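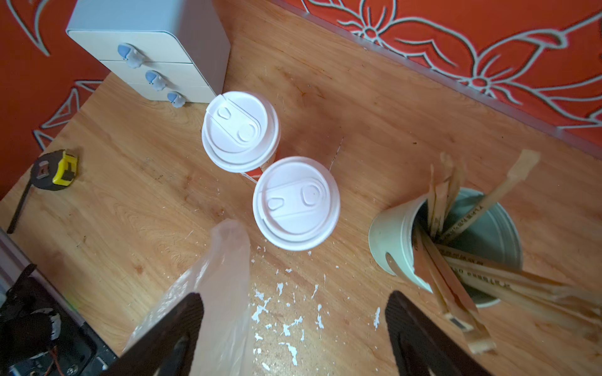
Khanyisile Fourie keeps losing things in the first ten minutes of the working day, and told Zistlow as much when the company asked customers what they wanted from a small desk organizer. Pens were easy to find, Fourie said. Erasers, keys and spare change were the trouble, and they usually ended up under something else.

Zistlow heard much the same from other customers and is bringing out two new tabletop storage lines in May. Both are meant for the shared table – the one where people work, drink their coffee and leave whatever was in their hands when they came in.

The first line, Zulu, is a set of small drawer units for clips, coins, stamps and other loose items. The units come in two-drawer and three-drawer sizes and can be placed side by side. The drawers lift out fully for cleaning.

The second line, Zadia, covers open containers for tall items such as pens, rulers, chopsticks and stirrers. The containers have a weighted base and come in 5 colors.

Zistlow surveyed 2,275 customers before settling on the sizes. Of these, 2,071 said they used the same table for at least two different jobs in a day, and 599 said they had bought a storage product that turned out too big for the table it was meant for. The largest Zulu unit was made narrower after those answers came in.

"We had a wider model ready to go and we dropped it," the company said. "People wanted room left over for a cup and a notebook."

Both lines will be sold through the Zistlow online store and at the Clinside showroom, where sample tables will be set up from opening day. Visitors can bring their own desk items and try them in the drawers before buying. Replacement drawers and knobs will be sold separately.

Retailers can request a price list and samples from the Zistlow sales office. Press samples are available on request through the Clinside showroom, from 9 a.m. to 4 p.m.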